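Nondale Robotics Club, Handout 8: Opening a Drawer

Welcome back, everyone! Our job in this unit is the white desk by the brick wall, and I hope you'll grow as fond of its two drawers as I have. Please read the Whitlock notes first (they're short, I promise).
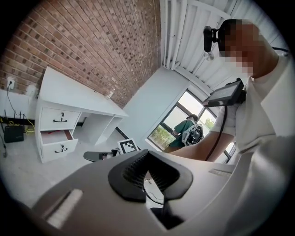

Fig. 1. Hand-held gripper in the Clillton room, with the desk behind.

Take your time lining up with the handle, and pull straight back, nice and slow.

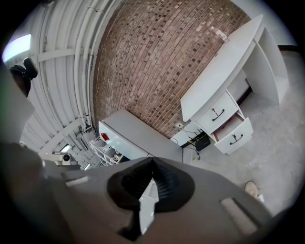
Once you've done 17 pulls, write down your grip settings and trade places with your partner.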